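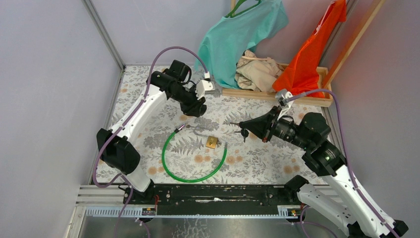 4.2 Keeping two arms in agreement

Most of the trouble we met while building Flesia came from timing, and it took us a good while to see it that way. The planner hands each arm its own list of short motion chunks, 16 steps to a chunk, and for a single arm this works very nicely. With two arms sharing one small workspace, though, the chunks drift apart. One arm finishes early and asks for its next chunk while the other is still halfway through a slow approach, and before long the pair are acting on two different ideas of where things lie (we spent most of June staring at logs of exactly this).

Our answer is a small layer that we call the shared clock. Each arm keeps its own controller, but neither may start a new chunk until both have reported a state less than 8 milliseconds old. If one report is late, the other arm holds its pose and keeps its grip force where it was. Holding still sounds wasteful, and we worried over it quite a bit, but the pauses are short, and an arm that already has something between its fingers is much better off waiting than guessing.

Figure 4. The bimanual cell during a key and padlock trial. The right gripper holds the keys, and the brass padlock lies on the mat inside the loop of the green cable lock.

Small metal parts such as those in Figure 4 were the hardest on perception. Keys are thin and shiny, and a pose estimate that looks perfectly fine from one view can be badly wrong in depth. We therefore let the planner treat a held object differently from one that is lying on the mat. Once a grasp is confirmed, the object's pose is tied to the gripper and updated from the joint readings, and the camera estimate is used only to correct it gently, over a window of 12 camera readings. For objects on the mat we kept the plain per-view estimate from the Breltia tracker, with no smoothing at all, because smoothing made the planner slow to notice when something had been nudged.

We ran 450 trials with the shared clock turned on and the same number with it off, keeping the starting layouts matched between the two sets. Section 5 gives the results by task, along with the cases where the hold rule made matters worse.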